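Week 5 Notes: Choosing Something to Put on the End of the Arm

Handout for the Friday section. Bring it to lab. The copy on the shelf by the door has coffee on it and is missing the back page.

1. Where we left off

Last time Mayuree Mahawong went through her two-jaw results, and the class agreed that a parallel gripper is dull, cheap and right most of the time. Hold on to that thought. You will be tempted to drop it the moment you see a hand with fingers, and every year somebody turns in a project proposal that amounts to "it has fingers."

The question for this week is narrower. Given one arm, one controller and one soft object, what do fingers buy you, and what do they cost?

2. The hardware, briefly

We compare two end effectors. The Tamis is a two-jaw gripper with a single motor and one number to worry about, the opening width. The Teseo is a multi-finger hand, which has a great many numbers to worry about, several of which it will report to you whether you ask or not.

Read chapter 2 of the Benítez notes before you touch either. The part on wrist frames is badly written and you need it anyway. If your frame is wrong, the hand will go to exactly the place you told it to, with great confidence, and you will spend the afternoon blaming the camera.

3. Why soft things are hard

A block has a shape. You can measure it on Monday and it will have the same shape when you get back from lunch. A cloth bag has a shape only until you touch it, and then it has another one, and your grasp planner is still working from the first.

Most grasp planners we use assume a rigid body. For a bag, pouch or glove, they will suggest a lovely grasp at the center of mass, close the jaws, and hoist the middle while both ends sag. Sometimes that's fine. If the next step is to lay the thing flat, it's a poor start.

Ends are usually a better bet than middles. With a long, thin object, a grip on one end leaves the rest lying on the table, where friction does part of your job for free. The other hand then has somewhere to go. Straps and loops are a separate headache: they are thin, they flop, and depth cameras tend to treat them as a rumor. 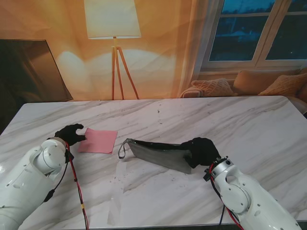
What you want from a multi-finger hand in this setting is a grip that spreads over the fabric without pinching it in one line. Curl the fingers first, then bring in the thumb, then add force in small steps. Students like to command everything at once. The hand will oblige, and you'll get a fistful of cloth bunched up in the palm with no idea which part of it you have.

With two arms there is also the matter of what the idle one should do. Our advice is to park it close by, over the table, fingers bent, out of the other arm's swing. Ehsan Abbasi prefers to send it all the way home between moves, and his runs are very safe and take forever. Pick one policy and write it down. Switching halfway through makes your timing data worthless.

4. Scoring

Each group does 10 grasps per end effector, same object, same starting pose. Score every try as held, slipped or missed. "Sort of held" is a slip. If you find yourself arguing for a held, it's a slip.

Put a sheet of colored paper or a bit of tape down as your position reference, and don't nudge it between tries. Someone always nudges it.

Log the closing command and the motor current at the moment of first contact. The log from last term's Vostdale bench has 3879 rows, of which 1759 have a usable current reading. The rest were recorded with the current channel switched off. Pouran Kiani found this out in February, the night before her report was due, and has asked me to mention it to you in a stern tone. Consider it mentioned.

5. Things that will go wrong

Cables. Check slack at the wrist through the whole motion before you run at speed. A cable that looks generous at the home pose can be tight at full reach.

Gloved fingertips. They grip better on slick fabric, and they change the finger thickness, so the closing widths you tuned on bare fingers are off. Retune.

Backgrounds. If your segmentation works only against one backdrop, say so in the report. I will ask.

6. For next week

Write one page on which end effector you'd choose for a soft pouch and which for a coffee mug. They may be the same one. Jamshid Kordestani's sample report is in the course folder; copy its layout and leave its conclusions alone, as he has since changed his mind.

Questions about the controller go to Apolline Charpentier, who holds office hours at 4 p.m. after section. Bring your log file with you.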